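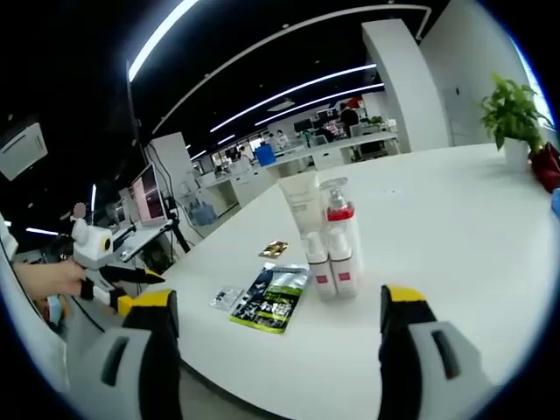
Figure 3. Tabletop sorting task with cosmetic products, seen from one of two hand-held grippers.

Drekeo Technical Papers
Home Issues Authors Submit Contact
Search this site Enter keywords Go

4. Tabletop sorting

4.1 Task and materials

The third chore in our set is sorting small packaged goods on a table. It was chosen to stand in for two kinds of work at once: clearing a bathroom shelf at home and putting returned items back in order at a shop counter. Both jobs are easy for an adult with no training. Neither has been handed over to machines in the places we visited for Section 2.

The goods in Figure 3 are typical of the item sets. A squeeze tube and a pump bottle stand upright with two small bottles at their base, and a face mask sachet lies flat to the left of them. Each type of item asks for something different from the hand. A tube gives when it is squeezed, so the width of the grasp changes during the lift. A pump bottle has to be taken by the body, below the collar, or it will swing. Small bottles tip over when a finger touches them off center. A sachet has almost no height at all, and a two-finger gripper has to slide it to the table edge or pinch up a corner.

The grippers carry yellow tips on their fingers. We kept the same finger shape for every item set so that results could be compared across chores. A narrower fingertip would probably help with the sachets and hurt with the bottles, but we did not test this.

4.2 Procedure

Demonstrations were given by people using the hand-held grippers. We recorded 2510 of them across all chores, of which 358 were used for tabletop sorting. The policy was then trained on these and run on the Stuvava arm pair at the Lehner site. Each trial began with items placed by hand in a tight group near the middle of the table. A trial counted as a success when every item had been moved to its assigned zone and was in the required position, standing or flat. We allowed 10 minutes per trial, and the operator was not permitted to touch the table during that time.

Hamidreza Shojaei and Silvan Egger scored the trials separately from video. Where they disagreed, Heidrun Rainer made the final decision. Most disagreements were over sachets that had come to rest across a zone line.

4.3 Results

Of the trials attempted, 206 were scored. The arms handled single upright bottles well when there was free space on both sides. Performance fell once the bottles touched each other. The most common failure was knocking over a neighbor while closing on the target. The system could recover from this when the fallen bottle stayed within reach, but recovery was slow and often used up the time that was left.

Flat packets were the second main source of failure. The people giving demonstrations tended to drag a sachet with one finger and catch it at the edge with the other hand. The policy learned the drag but not the catch, and several sachets ended up on the floor. Clear plastic caused a separate problem. The policy sometimes passed over transparent packets completely, and at other times closed the fingers a short distance above them.

Squeeze tubes were easier than we expected. A soft grasp seems to forgive small errors in position. In the Mora item set, where the tubes were stiffer, this advantage was smaller.

4.4 What this says about the chore

A person does this job in one pass and hardly looks at it. Our system needs space between items and someone nearby to pick up what falls. For a shop counter with well-spaced stock it may be useful now as a helper. For a bathroom shelf it is not ready. Jonas Wallner and Luzius Plattner are repeating the flat-packet trials with a raised mat under the items, and those results will be reported with the folding task.

Contact the editors | Copyright Drekeo | Back to top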